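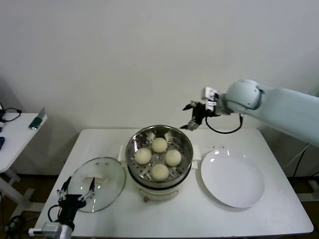 Electric steamer with four round buns in the basket, lid and serving plate alongside.

Category: Kitchen appliances > Steaming and boiling
Reading time: 2 minutes

An electric food steamer is a small worktop appliance that cooks or reheats food in steam at ordinary pressure. It takes the place of a bamboo or metal basket set over a pan on the hob, and is used for vegetables, fish, rice, dumplings and filled or plain buns.

Construction

The base holds the heating element and the control, commonly a single knob or button on the front. Water is boiled at the bottom of the appliance and the steam passes upwards through the perforated floor of the basket. Baskets are made of plastic or stainless steel. Steel baskets keep their shape and do not take up smells, but they become hot along the rim and are lifted by side handles of a cooler material. Glass lids allow the food to be checked without letting steam out.
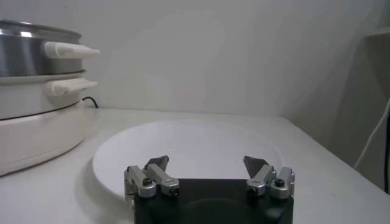

In stacked models each tier has its own pair of handles, set one above the other when the parts are correctly seated. A tier that has been turned out of line may leave a gap at the joint, through which steam is lost. The power cord usually leaves at the back, and should be kept clear of the tiers when they are lifted off.

Steaming buns

Buns swell during steaming and are spaced apart in the basket, both to prevent sticking and to leave some of the holes uncovered. Four to a basket is usual in the smaller household sizes. Ready-cooked buns taken from the refrigerator need 10 minutes; raw proved dough of the same size needs 16. In her handbook Steam at Home (Winbridge), Waraporn Khunthong recommends leaving the lid ajar for a short time after switching off, as a sudden drop in temperature can wrinkle the skin. The buns are then moved to a plate with a low rim and served at once.

Care

Scale collects on the element in hard-water districts and is removed with diluted white vinegar or citric acid, followed by a boil with clean water. Baskets and lids are washed after each use. The base is wiped with a damp cloth and must not be immersed.

See also: Bamboo steamer; Double boiler; Rice cooker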